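4 Teaching the pick and place points

This section is for the Paisan assembly kit with one arm and the parts fixture. Before you start, finish section 3 (gripper connection) and keep the emergency stop within reach of your hand.

4.1 Prepare the station

1. Lay the computer tower on its side, with the open side up. The opened side must be free of loose cables where the arm will travel.
2. Put the parts fixture on the table next to the tower. It must lie flat and must not rock.
3. In the Paisan menu, open Stations and load program 521.
4. Set the speed to the lowest level — you can raise it later.

CAUTION: Disconnect the tower from the mains before any teaching. The arm does not know if the tower has power.

4.2 Teach the processor

5. Move the gripper above the processor and lower it slowly.
6. Close the fingers on two opposite edges. Do not touch the contacts on the underside.
7. Lift straight up and save the point as CPU_PICK.

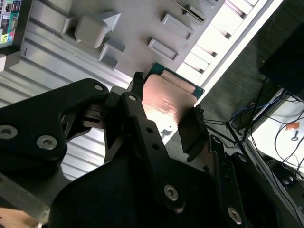 8. If the processor turns between the fingers, open the gripper, lower the arm a little and repeat step 6. More force is not the correct remedy, and it can damage the edge.
9. Save the place point above the socket. The socket frame must be open before the arm goes down.

NOTE: The kit saves up to 2000 points. Old points are not deleted automatically.

4.3 Teach the memory slot

10. Bring the fingers over the slot where the board is lying. Both fingers must have the same distance to it. 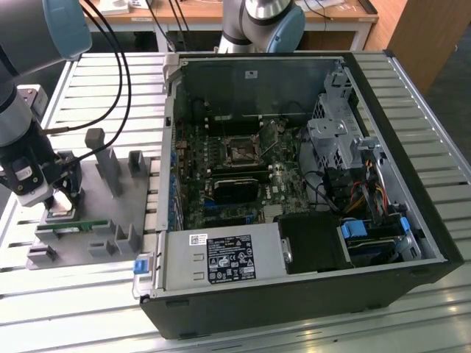

11. Check that the gripper cables have enough slack in the lowest position. A tight cable pulls the wrist and the saved point will be wrong.
12. Save the point as MEM_PICK and run the movement 3 times without closing the fingers.

4.4 Return to start

13. Raise the arm, put all parts back in the fixture and press Home.

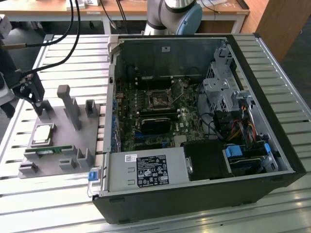 Virkach wrote to us that Home should be pressed after every change of fixture, also when the new fixture has the same shape, and that in their shop the place point was off by 2 mm until they did so. We agree with this and will add it to the checklist in section 6.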